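Gokevetti Forum > Perception > Depth and segmentation

Thread: Clear bag over teal cloth, mask keeps snapping to the contents

rorier_pipe
Posted Jan 31, 2022

Bimanual cell, two arms facing each other over teal cloth. Target is a clear zip-top bag with rolls of orange tape in it. The segmenter returns the rolls every time and drops the empty plastic. The planner then takes the mask centroid as the bag centroid, which puts the grasp on a roll instead of on the film.

Training set is 1,959 frames, 163 of them with transparent packaging. The side view is the worst one. The upper part of the bag has nothing in it except creases and highlights, and the mask stops at the orange. 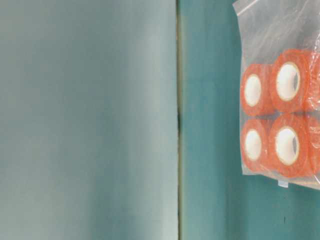

Side view. Raw frame, no overlay. Bag runs out at the top and right, the mask takes the rolls and drops the film above them.

Depth is no help. The film either returns nothing or returns the cloth behind it.

kestrel_ik
Your class balance explains most of that. With 163 frames the network has learned "orange blob" and very little else. Label the film as its own class and train again before you touch the planner.

rorier_pipe
Already did, in December. Film recall went up in the overhead view and stayed flat in the others. The head view has an additional problem, the right arm covers part of the bag on approach and the lattice finger lets orange through the gaps. 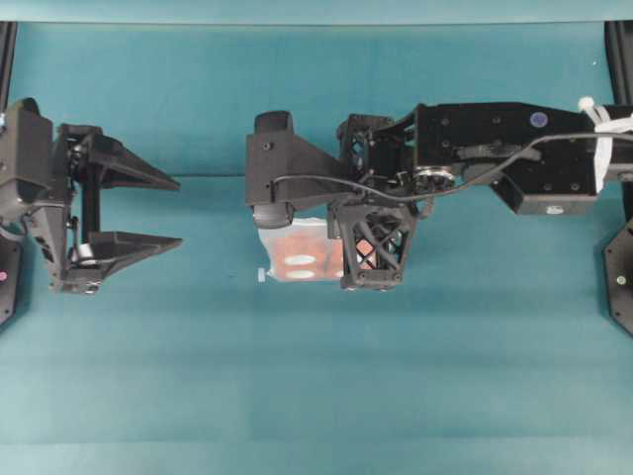
So the visible patch gets split by the struts and the tracker spawns new instances. I had 3 IDs for one bag in a single approach. Merging by color fixes the IDs but pulls the centroid further onto the rolls.

Sølve Eklund
Mask the arm out first. You have joint states and a mesh, so render the finger into the camera and mark those pixels as unknown. Unknown is different from background and most trackers will hold the instance across it. The Imorska branch has a node for this. It assumes your hand-eye calibration is decent.

kestrel_ik
Disagree on the render. On printed fingers the mesh never matches the part well enough at the struts, and you get a fringe of false background. Dilate the silhouette and fill the lattice solid.

Sølve Eklund
Filling it solid throws away real pixels. Fine for the tracker, bad for the grasp refinement step.

kestrel_ik
Then keep two masks.

rorier_pipe
Two masks is acceptable. What do I do about the grasp point? The film I want is on the zipper side and it is mostly glare. 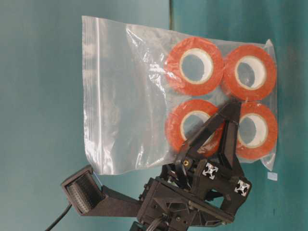 Second fixed camera. Zipper side at left, fingers over the lower two rolls.

arnardottir_fork
Use the glare. The Arnardóttir edge filter treats saturated streaks as evidence for film. Fit a quadrilateral to the streaks plus the zipper ridges and offset the grasp from the roll mask toward the far side. No depth needed.

kestrel_ik
That breaks as soon as someone moves a lamp.

arnardottir_fork
It degrades, yes. Run it per camera and vote.

rorier_pipe
Will try the solid silhouette for tracking and the quad fit for the grasp. Logs to follow if the vote converges.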